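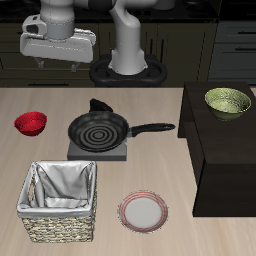
White arm on its black base, kitchen cabinets behind.

Meltorar review: a serious game that wants your training budget

Every September my inbox fills up with vendors telling me that staff training is about to be changed for good by games. This year the loudest was Ollberg, whose Meltorar is sold as a "decision game" for people who manage shift teams. I spent three weeks with it at our Jendunstead office, and I'm less impressed than the brochure told me I would be.

The idea is simple enough. You run a pretend warehouse, you have too few people and too many orders, and every ten minutes or so of game time something goes wrong. A lorry is late, somebody rings in sick, a customer shouts. You choose what to do and the game scores you on cost, morale and "foresight". What foresight means is never explained. I got 732 for it one afternoon by ignoring every warning on the screen, and a good deal less the next morning when I read them all and acted on them.

I asked Ollberg how the score was worked out and was sent a leaflet. The leaflet says it is based on research. It doesn't say whose.

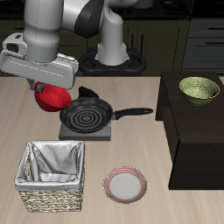

The price is where I started to get cross. A licence costs 300 pounds a seat for the year, and you have to take at least 50 seats. So a small firm with a dozen managers pays for a lot of empty chairs. Akpan, who make a rival product with far plainer graphics, will sell you a single seat and let you stop when you like. Their game is duller to look at - mostly boxes and arrows - but the feedback at the end of each round tells you which choice hurt you and why. I learned more from one evening with it.

In fairness, Meltorar runs well. It loaded quickly on our old laptops, it never crashed, and the two-player mode is good fun. My colleague Ye-rin Jang and I played it over lunch more often than we needed to. She thinks I'm too hard on it and that people will at least finish it, which can't be said for the slides we use now. Perhaps. Finishing a thing and being better at your job afterwards are two different matters, and Ollberg has shown me no figures for the second.

The sales deck makes much of its 400 scenarios. After a week I was seeing the same late lorry with a different driver's name - same choices, same outcome. I suspect the big number includes every small change of wording.

If you have the money and your managers like games, ask for a longer trial than the one on offer, and ask to see the scoring rules in writing before you sign. I'm still waiting for mine. Two stars, with the second one for the lunch breaks.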